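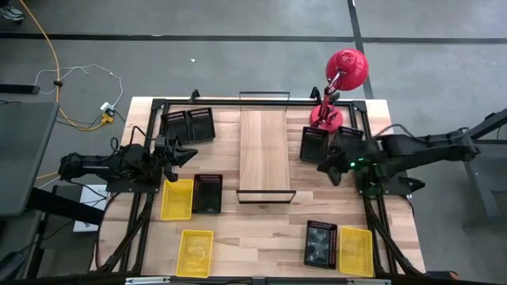
Tue 30 April
Gripper comparison, two-arm bench

Jillard fingers on the left arm, Prernel fingers on the right. The left one is two-finger. Same controller (Wan) and the same speed limit for both. Roya Shokri ran the first block, I ran the second.

Task is the usual one: black trays and yellow baskets out on the table, move them to the wire stand. 23 picks per side.

Jillard: 5 misses, all on the perforated trays. The tip catches in a hole and the tray turns before it lifts. Fine on the yellow mesh.

Prernel: 10 misses. Most were slips on the rim. Raising the grip force in the Wan settings helped on the trays but bent the mesh, so I put it back.

Wrist camera: still on the March calibration. Reads a few mm high near the far rail. Notburga Pichler wants it redone before we compare anything else, and I agree.

Rim grasp is the weak point for both. Coming in steeper leaves less room between the wrist and the top bar of the stand. Log is under run 3448.

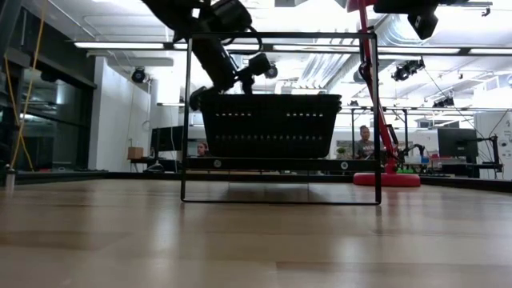 To do
- Recalibrate wrist cameras
- Ask Drirka for the softer pads, both widths
- Repeat the Prernel block at half speed
- Tape down the cable on the right arm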